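Kategorie: Küche & Vorrat | Brot

Altes Brot retten: so werden aus trockenen Resten richtig gute Croûtons

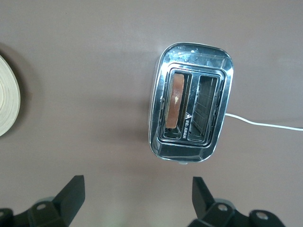
Eine Scheibe im Toaster, von oben gesehen.

Ich liebe Croûtons! Auf Kürbissuppe, im Salat, abends direkt aus dem Glas (ja, wirklich). Und seit ich sie selbst mache, landet bei uns kein Brotkanten mehr im Müll.

Am besten klappt es mit Sauerteigbrot, das zwei oder drei Tage alt ist. Frisches Brot lässt sich schlecht schneiden und saugt zu viel Öl auf. Wer nur frisches hat, toastet die Scheiben vorher kurz an und lässt sie auf einem Gitter auskühlen – dann geht es auch damit wunderbar.

Ihr braucht:
300 g Brot vom Vortag oder älter
3 EL Olivenöl
1 Knoblauchzehe
1/2 TL Salz, etwas Thymian

Ofen auf 170 Grad Ober-/Unterhitze vorheizen. Das Brot mit dem Sägemesser würfeln, Kantenlänge gut ein Zentimeter. Die Rinde bleibt dran, die wird herrlich knackig!

Knoblauch fein reiben und mit Öl, Salz und Thymian in einer großen Schüssel verrühren. Brotwürfel dazu und mit den Händen mischen, bis alle etwas abbekommen haben. Auf dem Blech verteilen, möglichst in einer Lage.

13 Minuten backen, nach der Hälfte einmal wenden. Roggenbrot darf etwas länger, Weißbrot behaltet bitte im Auge, das kippt schnell ins Bittere. Auf dem Blech ganz abkühlen lassen und erst dann ins Schraubglas füllen. Bei mir halten sie so zwei Wochen, wenn ich sie gut verstecke.

3 Kommentare

Ekaette Oyewole: Mit Kümmel statt Thymian gemacht, ein Traum zu Linsensuppe!

Fraser Rankin: Geht das auch in der Pfanne?

Antwort der Autorin: Klar, mittlere Hitze und fleißig rühren. Dann lieber kleinere Portionen.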